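Drollus: a group messaging app for shared student houses

Project report by Tímea Kun, Andor Csonka and Dezső Medve
Supervisor: Elżbieta Kubiak
Submitted 5/1/18

1. Background

People who share a house often end up with several chat groups on different services, and messages about bills or repairs get lost among the rest. We wanted to build a small messaging app where each house has one group and every message can be given a topic. It had to work in a browser and on Android phones.

2. Design

The server stores messages in a single table with a topic column. Phones keep a local copy so that old messages can be read without a signal. When a phone reconnects it sends the number of the last message it holds and the server returns anything newer. We limited messages to 1000 characters and left out video calls, which would have taken up the whole term.
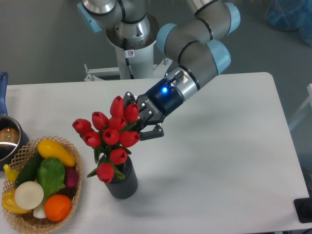
Fig. 1. Robot arm with a two-finger Robotiq gripper, over a white table.

3. Testing

We gave the app to 33 students in Umville in October. They used it for two weeks and then filled in a form. Most said the topics were useful for bills. Five of them said they stopped choosing a topic after the first few days and put everything under "General".

Two faults came up. Notifications arrived twice on some older phones, and a photo sent without a signal was lost if the app was closed. The first has been fixed. Andor is still working on the second.

4. Further work

Search is slow on long conversations and needs an index. We would also like to let a user belong to more than one house.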